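Lab visit: handwriting and small data at Codetgate

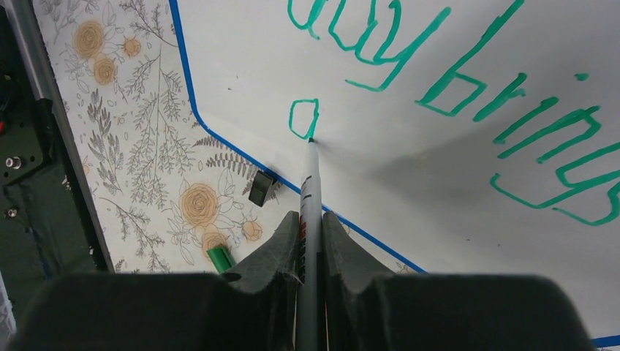
Words and photo by Badier
Filed under: Visits | March | 2 comments

The Codetgate lab opens its doors once a year, and this time I got one of the afternoon spots. I was there for the handwriting work, written up last year under the project name Jirnau.

The question is a narrow one. A gripper holds an ordinary marker and has to write a short sentence on a whiteboard. The group wants to know how few human demonstrations it takes before the letters can be read by someone who doesn't know the sentence. They started with 273 demonstrations, each one driven by a person at the controls, and threw out those where the marker slipped in the fingers. That left 250 for training.

The sentence on the board when I got to the bench had "day" and "brings" in it, in bright green, with the tip down on a small "a". The board was clipped over a flowered backing and edged in blue tape. I asked about the flowers. Backings are swapped between sessions so the policy doesn't learn to find the board by what is behind it. The colour of the marker is changed for the same purpose.

The main result concerns the wrist camera. With only an overhead view, the pen often stopped a little short of the surface or pressed too hard. Adding the wrist view fixed most of that, and readers in their test could make out more of the words. Spacing is still weak. The strokes I saw were thick and uneven, and some looked as if they had been gone over twice. The paper says much the same about its own samples, and blames pauses in the demonstrations.

A second bench, run with the Najjar workshop down the hall, is trying the same method with chalk. It wasn't running while I was there, and the staff said results were about 7 months off.

Question time ran long. Someone asked whether cursive was planned. It is, but only after they have sorted out how to lift the pen cleanly between words.

Parking is behind the main building, and the side entrance is the one without stairs. Bookings for the next open afternoon go through the front desk.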